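Tue 10 July

Workshop notebook, bay 2. Paquette hatchback, the gray one. Written in the evening, so please excuse the order.

Continued with the brake pedal complaint from the owner. She says the pedal is long in the morning and becomes good after the third or fourth press. I drove it with Bernice Addo in the passenger seat, two times up to the water tower and back. On the first run I could feel it also, a soft part at the top of the travel and then normal. On the second run almost nothing. Bernice drove after me and did not feel it at all, but she has a heavier foot than me and presses through the soft part before she can notice.

Fluid level was correct. Color dark, like weak coffee. In the service book the last change is written in January, but I do not believe the book, the fluid looks much older. I opened the rear left bleed screw first and got small bubbles for a long time, then clean. Rear right clean from the beginning. Front left clean. Front right I could not open, the screw is rusted and I did not want to break it at the end of the day. Penetrating oil on it, left overnight. 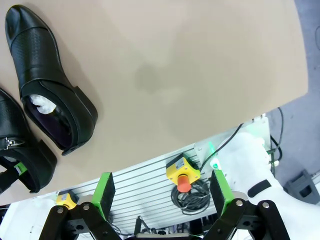 Front discs measured while the wheels were off. Left disc is good. Right disc has a lip on the outer edge and some blue color on the inner face, so I think this caliper is not releasing completely. It fits with what the owner says about the smell after the mountain road. The slide pins on the right side moved, but the lower one only with force. I cleaned both and put new grease. The rubber boot on the lower pin has a split, to order. Please do not use the boots from the old Zeslow kit in the drawer, they look the same but they are too short and they come off when the pin is fully out. I made this mistake on the van.

Pads: inner right is much thinner than outer right, the left pair is even. Again the same story.

Tires next. They are Butik all-season, fitted 3,000 miles ago according to the invoice in the glove box. The front pair already has feathering on the inside shoulder, you feel it with the hand when you go from outside to inside. I put the car on the alignment plates and the toe was out on the front, more on the right than on the left. I corrected it and centered the steering wheel again, it was 3 degrees to the left before. Owner never mentioned the wheel. Perhaps she got used to it.

Then the comparison with the Feltinetti. I wanted to know if the long pedal is only this car or if I am too sensitive, so I took the Feltinetti sedan from the yard, same brake supplier, same size of master cylinder, and drove the same road. The pedal is short and hard from the first press. Body roll is more than in the Paquette, and the steering is slow around the center, but the brakes are without question better. So it is this car. 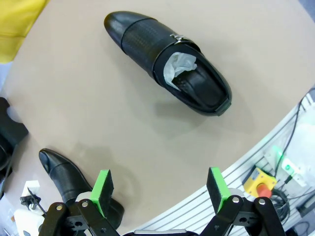 Two black shoes, tissue paper in one.

To the question from Bernice, why not change the master cylinder immediately: it costs 300 for the part and I am not convinced. If the seal was leaking inside, the pedal should sink slowly when I hold it with the engine running. I held it 10 minutes and it did not sink. Air in the right front line explains more, and the sticking caliper explains the rest. I prefer to finish the bleeding first and drive again with a cold car.

Small things from the same car:
Left rear fog lamp does not work, bulb is good, no voltage at the plug.
Cabin filter full of leaves, changed.
Torque of the wheel bolts to be checked again after the test drive, I did only hand tight plus the first stage.
Knocking from the rear on the speed bump at the gate, only with empty trunk. Not investigated.

For tomorrow: try the front right bleed screw with heat if the oil does not help. If it breaks, we need the complete caliper anyway and I will phone the owner before I order. Bernice has the pressure bleeder in bay 4, ask her for the adapter with the blue ring, the other one leaks at the cap.

Car stays inside tonight, key on the hook.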